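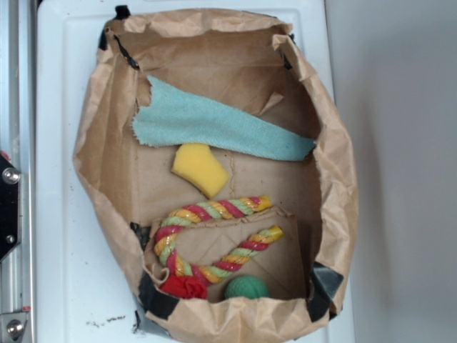 When I was a child, my mother cut our old bath towels into pieces with the big scissors from the kitchen drawer. First the towel was for the guests, then it was for us, then it was for the dog, and after that it became four or five rags. The rags lived under the sink. When a rag was too bad for the floor it went to my uncle, who used it for his bicycle chain. I do not remember that we ever bought a cloth for cleaning. I am not sure that I knew such a thing was sold.

I want to write about this because I think that a household without rags is a household that has lost something, and that we have let it happen without a discussion. I have now lived in this country for many years and in three different apartments, and I have looked under many sinks. Under most of them I find a roll of paper towels, a packet of wet wipes, and a plastic bottle that sprays. I find very seldom a rag.

The argument for paper is always the same. It is clean. You use it, you throw it away, and the dirt goes with it. My neighbor Jamila Sivakumar has two small children and she told me, with some heat, that I should come to her kitchen at six in the evening and talk to her about rags there. I went. There was yogurt on the wall. She used eleven sheets of paper for it, and then she used a diaper cloth that was hanging on the chair, and the diaper cloth did the work. I did not say anything. She said it herself, but she also said that the paper was there first in her hand, and I believe this is the real reason. The paper hangs at the height of the hand and the rag is in the back of a cupboard.

So the first thing I want to say is about furniture. If you wish to use cloth, put the cloth where the paper is now. I keep mine in an old bread basket on the counter. It is not beautiful. My friend Junpei Noguchi, who has a very tidy home, asked me once if I was in the middle of doing laundry. I said no, this is just where they are, and after a few visits he stopped to see them.

The second thing is about fear. Many people believe a rag is dirty by its nature. It is true that a wet cloth which lies in the sink for three days becomes something terrible, and I have met such cloths. But the same people sleep on a pillowcase and dry the face with a towel that hangs in a damp bathroom all week. A rag that is used, rinsed, hung over something to dry, and washed hot with the other rags is a clean object. When it has touched raw chicken it goes directly to the wash. For the worst things, and everybody knows what the worst things are when they have a cat, you take the oldest rag and you throw it out with the thing. This is also a correct end for a rag. I am not a fanatic.

I come now to the part where I am less sure. In the last years it has become possible to buy rags. I do not mean cleaning cloths in general, I mean rags, sold as rags. There is a shop near my work called Jemwood which sells a bundle of "heritage wiping cloths", cut from new cotton and washed several times at the factory so that they feel old. They are tied with a string. Kanako Ichikawa gave me a bundle for my birthday because she knows my opinions, and it was kind, and I use them. But I could not stop thinking about it. Somebody grew cotton, spun it, wove it and then spent hot water to make it look like my mother's towel in its last year. Meanwhile the real towels from all the apartments in my building go down in black bags on Monday.

I asked Umesh Mittal about this. He worked for a long time in a laundry that served hotels, and he knows more about towels than any person I have met. In his laundry, he told me, a towel with a hole or a stain that did not come out was taken from the line and put in a bin. When the bin was full, a man came with a van and bought the contents by weight. The man sold them to garages and printers and to people who clean boats. One May, Umesh counted for his manager how many towels went into the bin, and it was 877 in the month. "Every one of them had a second job waiting," he said to me. He was proud of it, I think, although at the time he only wanted the bin to be emptied more often.

What I like in this story is that the hotel had a system and the family does not. A hotel cannot afford to feel anything for a towel. It looks at the towel, it sees a hole, and the towel changes its profession. At home we are both more sentimental and more wasteful. We keep the towel with the hole in the closet for years, since it is still a towel and one day there may be many guests. Then we move to a new apartment, we become angry at all the things we own, and we throw it away whole. The moment for the scissors was somewhere in the middle and we missed it.

I think that cutting is the difficult step. It feels like a destruction. I noticed it in myself with a blue shirt that I wore for my first job here. The collar was finished and both elbows were finished, and I still kept it on a hanger for two winters. When I finally cut it, it took less than five minutes. The back of a shirt gives two very good rags, the sleeves give one each if you open the seam, and the front is not worth much because of the buttons. I cut the buttons off and put them in a jar. I have never needed a button from this jar. My mother had one also.

Some practical remarks, for the reader who is half convinced. Terry cloth drinks the most water but it leaves small threads, so it is wrong for glass. An old bed sheet is best for windows. T-shirts are good for dust and for shoes. Anything with much polyester only pushes the water from one side of the table to the other, and you will be angry with me if you begin with that. Do not sew the edges. People who like sewing want to do this, and then the rag becomes an object again and they are careful with it, and soon they are buying paper to protect the rag. Let the edges come apart. Cut off the long threads before the wash or they will tie themselves around everything you own. Do not use fabric softener, it makes the cloth slide over the water.

Tatsuya Sakai, with whom I argue about most things, read a first version of this and wrote to me that I am making a moral question from a matter of taste. A roll of paper is cheap, he says, and his time is not, and washing costs water and power too. He is right that washing costs something. My rags go in with the towels that I must wash in any case, and they take the space of perhaps two shirts, but it is not nothing. I also cannot prove that my bread basket helps the planet in a way that a person could measure. If he had a number against me I would listen to the number.

But I do not agree that it is only taste. A person who makes rags has to look at his things from time to time and ask in which part of their life they are. Is this still a towel? Is it a towel for the dog? This is a small kind of attention and I think it spreads. Since I began to cut my own rags I look at a shirt in a store and think about the back of it, if it will be good for something later. Many shirts do not pass. I have bought fewer of them, and I do not say this to be admired, it happened without a plan.

My mother is now old and lives with my sister, who has a cleaning woman and a cupboard with every spray that exists. On my last visit I spilled tea, and I looked under the sink, and behind the bottles there was a piece of yellow towel that I knew. It was from the set we had when I was in school, the one with the white border. The border was gone on three sides. I wiped the floor with it, rinsed it, and hung it over the faucet, and my mother came in and moved it to the radiator, where it dries better.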